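From the Equipment Desk: Planning for Year Two Without Emptying the Cupboard

July 2, 2024
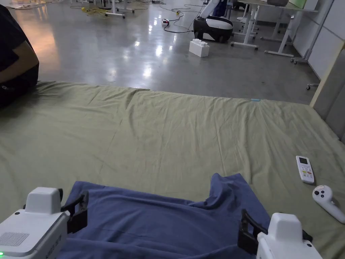
Cloth work on the low bed, with a gripper at each side of the blue piece.

Hello again, everyone, and thank you for all the replies to the last newsletter (I'm still working through them, and if you wrote to me on paper I promise yours is in the tray). Several of you asked the same thing in different words: what does it cost to get going with cloth handling, and what should a small shop put on the list first? I said I'd write up how we are planning our own purchases, so this is that, and I apologize in advance for the length of it. I've never managed to write a short piece about money.

For anyone who joined since spring, we are the folding and bedding side of Fistato. We work on soft things: sheets, covers, pillowcases, the odd towel. We share a building and a power bill with the Jaltance people, who do rigid parts and who are always a little amazed at how much floor we take up. Our budget year begins in October, and the list has to be in well before that, so summer is when I walk about with a clipboard asking people what broke.

Start with the pair of grippers

When we put together our first budget, nearly all the attention went to the arm and the wheeled base, and the hand-held grippers were one line near the bottom. I would turn that order upside down now. The hand-held pair is where the hours go. Somebody is holding them all morning, pulling a cloth straight, letting it go, bunching it up and beginning again, and every bit of wear you can think of happens there first. Jaw pads go shiny. Little screws work themselves out. Batteries, where there are batteries, stop holding a full morning and then stop holding half of one.

So our list for the coming year has a complete second pair on it, and then spare jaws on top of that. I know a second pair looks like a luxury on a spreadsheet, and I had to defend it at some length. What persuaded people was the week in spring when the left one was away for repair and we had the bed made up, the cloths washed, people on the schedule, and nothing to do but tidy shelves. We have very tidy shelves now! Write down what an idle day costs you before you go into the budget meeting and have it on the page next to the price of the spare.

If you can, buy both hands from the same batch, too. We once ran a newer right hand with an older left one and the jaws closed with a different feel, and everyone who used them complained by lunchtime.

The cheap things add up, so give them their own page

Cloth is inexpensive and you will still be surprised by the total. We keep three of every cloth: one in use, one in the wash, one folded in the cupboard. Plain solid colors have served us best, and I like a strong difference between the piece you are handling and whatever it is lying on. Dark blue on olive green has been a happy pairing for us. Buy extra of the same color at the same time, because the shop will not have that shade when you go back for it (ours certainly didn't, and I drove to two others).

Then there's the bedding underneath. A low surface is kinder to people who have to lean over it, and it lets them sit beside the work between turns. If you're choosing between a tall table and a low bed, borrow one of each for an afternoon before you order. We have both, and the tables on casters have turned out very handy for everything except the cloth itself, as they roll to wherever the wash basket happens to be and can be pushed against the wall when a visitor comes.

Our page of small things for the year comes to 423 dollars. That covers sheets, covers, detergent, a drying rack, labels, pads for the jaws, hook-and-loop straps for the cables, and a box of mixed screws. I used to bury those items under "other," and every year somebody would ask me what "other" was, and every year I'd have to go and find out. A page of its own has saved me a good deal of bother. It also stops people paying for detergent out of their own pockets, a thing I only learned about by accident and was rather ashamed of.

Controllers, chargers and the drawer

Please put a line in for controllers and a line in for chargers, and keep them apart. A controller lives a hard life around a bed. It gets set down on the sheet, it gets sat on, it slides off when somebody tugs a corner. We budget to replace one a year whether or not we expect to, and if we don't need it the money goes toward cloth. Chargers don't break so much as wander off. Ours are now labeled by hand with the name of the bay they belong to, and I am told that the Ibarra bay has more of them than it started with, though I make no accusations.

While you're at it, buy a decent drawer unit or a shelf with bins. Every small device that has a place to go at the end of the day is one you won't be ordering again in the fall.

The wheeled base

Here I want to be a little careful, as I know some of you are thinking of buying a base this year and have been quoted all sorts of numbers. My advice is to wait on it until your cloth work is steady. We bought ours early, when we were excited, and it spent its first months standing on the floor looking handsome while we learned how to hold a pillowcase. I don't regret it, exactly, but I would have liked that money for hands and hours.

If you do go ahead, ask the seller for the yearly cost in writing along with the purchase price. We set aside 2,000 dollars a year for ours, for wheels, service visits and the unexpected, and in neither year so far has there been much left at the end. Ask also about doors. Measure every one between the loading area and the room, and measure the elevator if you've got one. Ask who pays for the return trip if it has to go back for repair, too; we didn't, and the crate alone was a shock.

Floor, light and cables

None of this sits on an equipment list, and all of it costs something. A smooth concrete floor is lovely for wheels and easy to sweep, and a glossy one throws the ceiling lights back up at you. We looked into having ours dulled and decided to spend the money on softer lamps when the present ones wear out. Wall panels are worth having if you share a building, and used ones are easy to come by.

Cables deserve a line too. We bought short ones to save money and then joined them together to make long ones, and I don't recommend it. Walk the route with a tape measure, add a good bit for going around things, and buy that length. Bright colors are worth the small extra cost if people will be stepping over them. Floor covers for the crossings are on our list for this year, and I'm hoping they survive the final round of cuts, which they didn't last time.

People's time

I have left the biggest one for near the end, and it's bigger than everything above put together. In the plan we've sent up, 78 percent of the money is hours. That covers the people at the bed, the person minding the recordings, laundry (yes, laundry is work and it goes in the plan), and the half hour at each end of the day for setting up and putting away. When I showed an early draft to our friends at Bastton they asked whether I'd typed it wrong. I hadn't. A pair of grippers works as long as somebody is holding them, and nobody holds them well for a whole day without a rest. We plan short turns with a proper sit-down between them, and we pay for the sitting down as well.

If your plan has a great deal of equipment in it and not many hours, I'd gently suggest swapping some of one for the other before you sign anything. You can always add a machine in the middle of the year. Finding a patient, careful person in the middle of the year is a good deal harder, at least around here.

How we put the list together

In case it helps, our method is very plain. There's a sheet of paper taped up inside the cupboard door, and anyone who runs out of something, breaks something or wishes for something writes it down with the day next to it. In early summer I copy the whole thing out, group it, get two prices for anything expensive, and take it around the room again so people can argue with me. Things that appear on the paper more than once move up. Things only I wanted move down, and that is how the label printer has missed out again.

If you would like a copy of our blank planning pages to scribble on, write to the equipment desk and I'll send you a set. They're set up for one bed and one pair of hands, with room in the margins for more. And if you have bought floor covers lately and liked them, do please tell me which sort, and whether they lie flat at the ends. I'd like to have that settled before the order goes in.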